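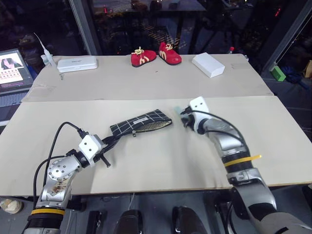

Our house rules for two arms and one pencil-case-shaped thing

I've been promising to write this up since June and Bernd Meinecke has started asking, so I'd better get on with it. Bernd runs the bench next to ours at Selbridge and he's the one who first said we ought to have proper rules for two-arm work, instead of whatever I happened to remember that morning. He was right (don't tell him).

So, rules. We have 6 of them pinned up on the wall, but only a few get argued about, so those are the ones you're getting.

The big one is who holds and who works. Before anybody starts a run we say out loud which arm is the holder and which is the worker. With the zipped pouch, the left arm has one end and the right arm deals with the open end. It sounds daft, saying it aloud to a room, but soft things are horrible for this. A box stays a box whatever you do to it. A fabric pouch sags and twists, and if both grippers have a go at once you end up with a tug of war and a stretched seam. The holder doesn't let go until the worker is clear. I've broken that one myself, more than once.

Next, cables. Ours loop from the arm up to the wrist, and they need enough slack for the full reach and no more. Too tight and you're pulling on the plug, too loose and the loop starts sweeping the table. We check by moving each arm slowly to its furthest corner before the first run of the day. Two minutes, if that. Bernd wants it written in a log every time and I think that's overkill — we've settled on a tick on the whiteboard.

Zip ties! This is the one I get grumpy about. The rule says trim the tail. There's a yellow one round a joint on our right arm with its tail sticking out, and yes, I know, I wrote the rule. A loose tail can catch on cloth, and cloth is half of what we handle. It's on my list for Tuesday.

Then there's what else is allowed on the table. Kramer, where I worked before, had a strict clear-bench policy: one object, nothing else, ever. I don't like it. Real tables have stuff on them. We let things stay as long as they're along the far side, behind the working area, and everyone knows they're there. So you get a row of boxes and a little pair of red shoes with yellow laces, and the arms have to work in front of them like a person would. Tall things that tip over easily are the sore point. I'd let the squeezy-looking bottle with the thin spout stay, Bernd would ban it, and we haven't agreed.

The seam between the two boards is another one. If the boards aren't level with each other, a gripper coming in low can snag on the edge, so run your hand across it first (arms stopped, please). I'd love a single big board but we've got what we've got.

Last, the dull one: hands out while the arms are live. No reaching in to straighten a pouch. Stop, fix it, step back, start again. If that means throwing a run away, throw it away.

I'm meant to be turning all this into a single page for the Trakville lot, who start on their own pair of arms soon. If you've got rules for handling zips, send them over, because ours just says "be patient" and I'm told that isn't a standard.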